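### 4.2 Collection of demonstrations

All demonstrations were recorded at a single fixed station in the Stellora laboratory. Two methods were compared. In the first, the operator held the arm by the wrist and guided it through the task by hand. In the second, the operator worked from an adjoining room and moved the arm by remote control through the Plavow interface, relying solely on the view from the head camera. Seventeen operators took part. Each completed a practice period of three days before any recording was kept, and none had previously used the Furukawa controller.

The task was to pick up a small packaged item, carry it across the work surface and release it near the far edge. Operators were told to work at a comfortable speed and to favour smooth motion over short completion times. A demonstration was discarded if the item was dropped or if the arm struck the table.

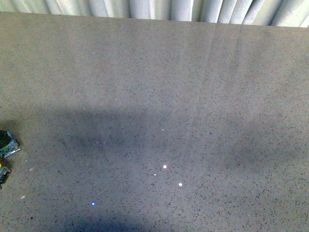

**Figure 3.** Head camera view of the work surface, with the curtain beyond the far edge and two dark items at the left.

Lighting proved to be a greater concern than expected. During the March trials, the grey speckled tabletop was lit unevenly, and soft shadows changed the apparent colour of the surface from one session to the next. Several operators using remote control reported that they misjudged the height of the gripper when it passed from a bright area into a darker one. Those guiding the arm by hand did not report this difficulty, as they could look directly at the table. The room lights were left unchanged so that both methods would be compared under the same conditions.

After review, 552 demonstrations were retained from a planned total of 3,000. The shortfall was due mainly to a fault in the wrist sensor, which halted recording before the second group of operators had finished. The retained set was divided by operator, so that no individual contributed to both the training and test portions. Labelling of grasp and release times was carried out in Lukico and is described in Section 4.3.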